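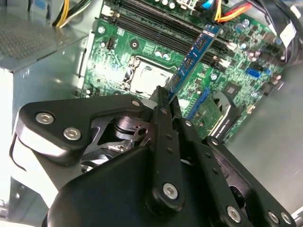 # Old desktops, new memory

I've been meaning to put this page up since August, when the Ernside repair room had a clear-out and I came home with two tired desktops and a biscuit tin full of memory modules. Most of the tin was rubbish (I did check!) but there was enough good stuff to get one machine going properly, and I do love a green motherboard with its lid off. You get the slots, the chips and all those tiny parts laid out like a town seen from a hill.

The gallery is small for now and I'll add to it as the second machine gets done. Click for the big version if you want to peer at the chips.

**Blue module, black slots**

My favourite of the lot. I've a soft spot for the blue boards – the green ones vanish against the motherboard and the blue ones sing out. Three black chips along the face, the thin strip of contacts along the bottom edge, and the row of slots waiting underneath with their pale latches at the ends.

## Bits and pieces about the build

The case is a Mernmont, the sort every office had under every desk. Heavy as a paving slab, side panel that sticks, and a front door on a hinge that squeaks whatever you put on it. It cost me £60 with a keyboard thrown in, and I could have done without the keyboard.

Zsolt Halász lent me his good screwdrivers and then stayed all of Thursday evening to make sure I gave them back. He also spotted that I'd been reading the board's manual for the wrong model, so that was an hour well spent, ahem. The right one is 134 pages long and the memory bit is on a page and a half near the back.

If you're doing one of these yourself: power off, plug out, and touch some bare metal on the case before you pick anything up. Open the latches first. There's a notch in the contact edge which has to meet the little bump in the slot, and if it doesn't want to go in, turn it round before you push any harder. Ask me how many times I've had to learn that one. Hold the module by its ends and keep your fingers off the contacts.

And dust! I used a soft paintbrush on the fan and a puffer on the slots, and there was still a grey tumbleweed under the desk the next morning.

## What's coming

The second desktop is a Xie, much smaller, with everything packed in so tightly that the drive has to come out before you can see the memory at all. I've got a lead on a power supply for it from the Clekusico stall, where they have a crate of them that never seems to get any emptier.

I've also promised to sort the photos from last year's clear-out, all 284 of them. A fair few are blurry shots of screws, so I'm hoping to get it down to 100 or fewer before I inflict them on anybody.

If you recognise the board, or you've a manual for the Xie in a drawer somewhere, drop me a line through the contact page. Cables I have plenty of, thank you.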